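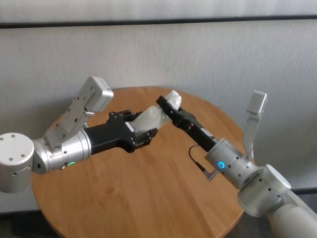

Round wooden table, wood-grain top

Search the help boards Go Advanced search

White rings on a round wooden table - sand it or leave it?

Yatziri Contreras
Hi all! I bought a secondhand round table from an estate sale over in Gonthorpe and I'm completely in love with it, except that the top has a bunch of cloudy white rings where somebody must have parked their coffee for years. They don't show in every light, but in the evening with the lamp on they're all I can see. I paid 70 dollars for it, so I'm not scared of wrecking a museum piece, but I'd like to use it as our everyday dinner table and I don't want to make it worse.

What I've tried so far: dish soap and a soft cloth (nothing), then mayonnaise overnight because my aunt swears by it (the kitchen smelled like a sandwich and the rings got a tiny bit fainter, or I wanted them to). I can't tell if the finish is lacquer or shellac or what. My brother-in-law says sand the whole thing down and start over, and he's offered to bring his belt sander, which makes me nervous. Is there something in between mayo and a belt sander? We've got family coming in February and I need a table by then.

Aurelio Huerta
Please don't let the belt sander near it! I did that to my grandmother's sideboard and went straight through the veneer in one corner, and I still have a plant sitting on the spot.

White rings are usually moisture caught in the finish, so the wood underneath is probably fine. First find out what you're dealing with. Put a drop of denatured alcohol somewhere hidden, like the underside of the rim, and wait a minute. If it goes sticky, you've got shellac. If nothing happens, try a drop of lacquer thinner in another hidden place - lacquer will soften, and most polyurethane won't do much of anything. Open a window for this, and keep it well away from the stove.

Then try the iron trick. Empty the water out of the iron (no steam!), set it on low, lay a clean folded T-shirt over the ring, and press for a few seconds at a time. Lift and look every time. I did a table of my mother's this way and most of the rings were gone in 20 minutes. If a ring is stubborn, rub it very lightly with 0000 steel wool and a little mineral oil, going with the grain, then wipe it off and wax the whole top so the shine matches.

Dark rings are a different story. Those have gone down into the wood and you'd be looking at stripping it.

Cirilo Cortés
just get a tablecloth lol. 41 years married and we have never once seen the top of ours

Ea Norðdahl
I'd go with Aurelio on the iron, but do one ring at a time and let it cool before you decide if it worked. Mine looked blotchy while it was warm and I panicked for no reason. Also if it is shellac, keep wine glasses off it afterward, alcohol eats right into it. If you do end up refinishing, use a card scraper or fine paper by hand. You can start at 220 if the old finish is thin.

Last updated in February

Contact us | Copyright Daltdale Neighbor Help | Back to top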